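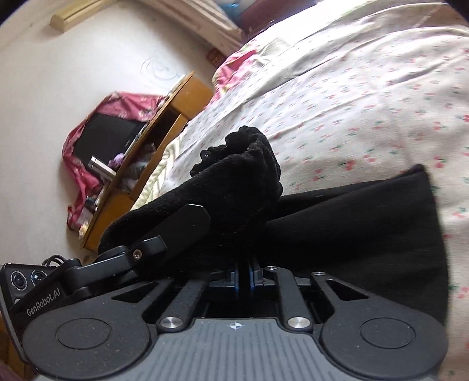

Terna Cherry Cotton Sheet, reviewed after five months

I don't usually trust printed cotton. The pattern sells it, and then after the tenth wash you own a pale gray rectangle with smudges where the flowers used to be. So when I bought the Terna sheet in February I put the receipt in the drawer and fully expected to need it.

It came from the Zeta store out on the Prokevness road, in a cardboard sleeve with the word "heirloom" on it. I took three points off for that before I had it open.

First the print. Small red cherries and little green leaves on a cream ground, spaced far enough apart that it doesn't look like a tablecloth. I've washed it 14 times, warm, with ordinary detergent. The red has softened a little along the fold lines and nowhere else that I can find. That's better than I expected and I'm slightly annoyed to report it.

The sleeve promises a "wrinkle-resistant weave." No. It wrinkles if you sit down to put on a sock. If you iron sheets you won't care, and if you don't, a small print at least hides some of it.

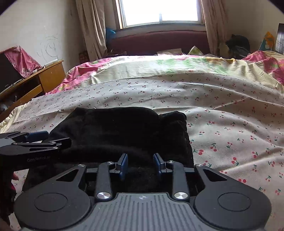 Cherry print with the floral quilt pushed up to the head of the bed.

Mixing patterns was my other worry. We already had a quilt in pink, pale yellow and green, and cherries on top of all that sounded like a mistake. In the room it's busy, I won't pretend otherwise. Next to a dark red headboard and beige curtains it gets away with it, mostly because the cream ground calms things down. I wouldn't add a third print. If your bedding is plain you have nothing to think about.

Lint is where I start to complain. Dark things spend a lot of time on our bed, getting sorted or folded or just dumped, and this cotton sheds for the first few washes. Black fabric picks it up. It went the other way too: a cheap black throw left fuzz all over the cream, and I had to go over the whole thing with a roller. By the fifth wash the shedding had mostly stopped. The care leaflet says nothing about any of this.
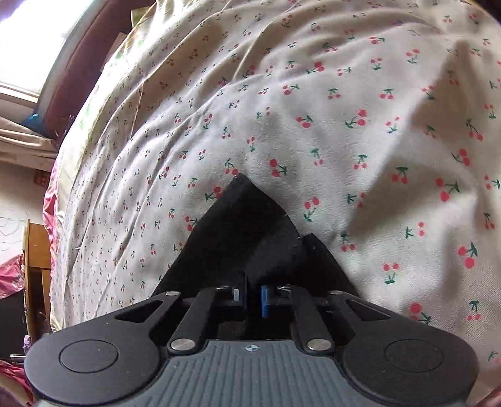
The small cherries on their pale ground, daytime.

Now the fit. Terna says it suits mattresses up to 12 inches deep. Ours is less than that and the corners still creep. Every few nights I'm tucking the same corner back in, and the elastic feels thin for the price. My older Takács sheet cost less, looks like hospital surplus and has never once come off. I keep going back and forth over which of those matters more at six in the morning.
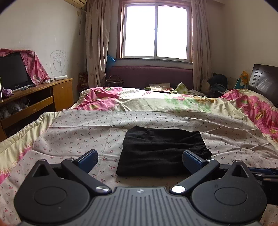 The bed is also our folding table, like in most small bedrooms, and for that job the cotton is good. Clothes stay where you put them and don't slide off the way they did on the sateen set we had before. It feels dry and a bit crisp, cooler than I'd want in winter but pleasant in July.

I skipped the matching pillowcases. They cost nearly as much as the sheet and close with an envelope flap too short to hold a pillow in.

Would I buy it again? On sale, yes. At full price I'd want better elastic first – and someone to take "wrinkle-resistant" off the sleeve.

Posted 29 July 2023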